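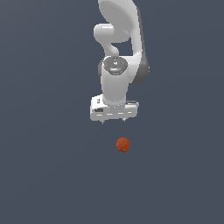

*Fig. 4. White robotic arm and red-orange ball, computer rendering.*

## 4. Setting Up Your First Moot in Lollenlow

Now the fun part! By the end of this section you'll have a practice hearing ready for your trainee advocates, with a problem, two sides and a bench.

1. Open **Hearings** and choose **New moot**.
2. Pick a problem from the library. *Reddy v. Farnmont* is a lovely starter — one short contract point, and good arguments both ways.
3. Assign trainees as appellant or respondent. Each side takes up to two speakers.
4. Set the speaking time. We like 20 minutes a side for beginners.
5. Upload the bundle as a single PDF. The limit is 554 pages, so big cases fit nicely.
6. Add your judges by email, then click **Publish**.

**Note:** Skeleton arguments stay hidden from the other side until both are filed. Trainees love the moment they unlock!

**Caution:** Changing the problem after publishing deletes any skeletons already filed. Download them first from **Hearings > Filed papers**.

If your chambers uses the Zikau calendar, turn on **Sync** before step 6 and the hearing will show up in every speaker's diary. Feedback forms are covered in section 5.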